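3.2 Demonstration collection

Demonstrations were recorded in two modes. In the first, kinesthetic teaching, the operator held the wrist of the arm and moved it through the task with the joints in gravity compensation. In the second, teleoperation, the operator stood out of reach of the arm and drove the end effector with a six-axis hand controller, viewing the workspace directly. Both modes logged joint positions, gripper width and wrist wrench to the same file format, so that the policies in Section 4 could be trained on either source without conversion.

The task set was drawn from the disassembly sequence used at the Nendia recycling depot and covers desktop computers only. Laptops were excluded after the pilot, where the fasteners proved too small for the gripper fingers. Each tower was laid on its side on the slatted platform with the side panel already off. Its pose was not fixed. Operators were asked to set it down within a taped rectangle and to leave whatever rotation resulted, and the pose was then estimated once at the start of the episode. The fixture tray, by contrast, was bolted down and its pockets kept the same coordinates throughout the study (Figure 3).

We collected 439 demonstrations from 8 operators, divided between the two modes. None of the operators had programmed a manipulator before. Each was given a practice period of 17 minutes per mode, the order of modes being counterbalanced across the group. Demonstrations that ended in a protective stop were discarded and repeated; those in which the operator dropped a part but recovered it were kept and flagged, following the labelling convention of Padilla.

Two differences between the modes affected later processing. Kinesthetic recordings contain the force of the operator's hand in the wrist wrench signal, and this cannot be separated from contact with the case using a single sensor. We therefore replayed each kinesthetic trajectory on the same tower, without the operator touching the arm, and kept the wrench from the replay. Teleoperated recordings needed no replay but show longer pauses before contact, particularly near cables, where operators tended to stop and check clearance from a second viewpoint. Pauses longer than two seconds were trimmed to a half second - the effect of this choice is examined in Section 5.3.

Segmentation into approach, contact and retract phases was done by hand. The first pass was carried out by Jocelyn Fajardo using the Andow annotation tool, and a second annotator relabelled a random subset. Disagreements were concentrated at the boundary between approach and contact, where the gripper enters the case and may brush a cable before reaching the part. The resulting set contains 1,214 labelled segments.

Figure 3. Workspace for the disassembly task, with the open tower, the fixture tray to its left and the gripper lowered into the case near the drive cage.
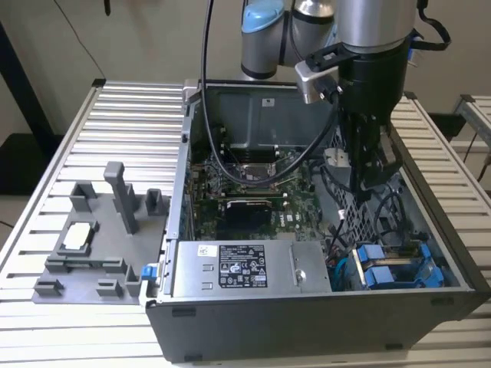

3.3 Trajectory alignment

Segments of the same phase were aligned by dynamic time warping on end effector position, expressed relative to the centre of the target part. Orientation was interpolated afterwards along the warped time axis and did not contribute to the alignment cost.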